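Reading time: 3 min

Brestia publishes code of practice for robot arms in furnished rooms

Nov 16, 2023 – Brestia has today published a code of practice for testing robot arms in ordinary living rooms. It has 51 clauses and applies to all Brestia test sites from March.

The code asks teams to leave household items such as books and cushions in place during a test, and to list them beforehand.
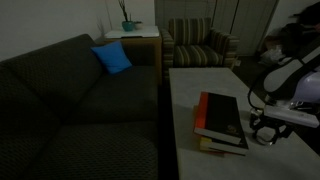

Farzana Gilani asked during the consultation whether small firms could keep up with the paperwork. Brestia has cut the room record to 3 pages as a result.

Clause 10 covers lifting. Operators must set a height limit for each object and log every change to it. 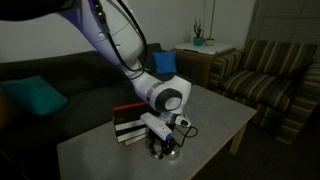 Trailing cables must be checked before each run, and glass items need their own entry in the room record.

Low light is allowed if the level is written down.
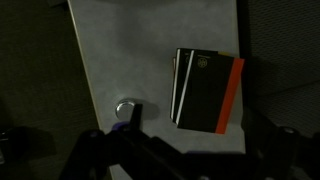
Irfan Arain would have preferred a fixed minimum light level, and told Brestia so in writing. The point will be looked at again in the first review.

Driklow and Tuncer have agreed to follow the code. Copies are available from Brestia on request.
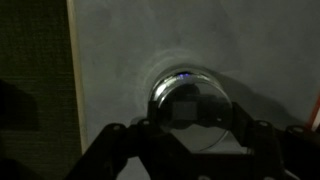
Gripper close to a round fixture, wrist camera view.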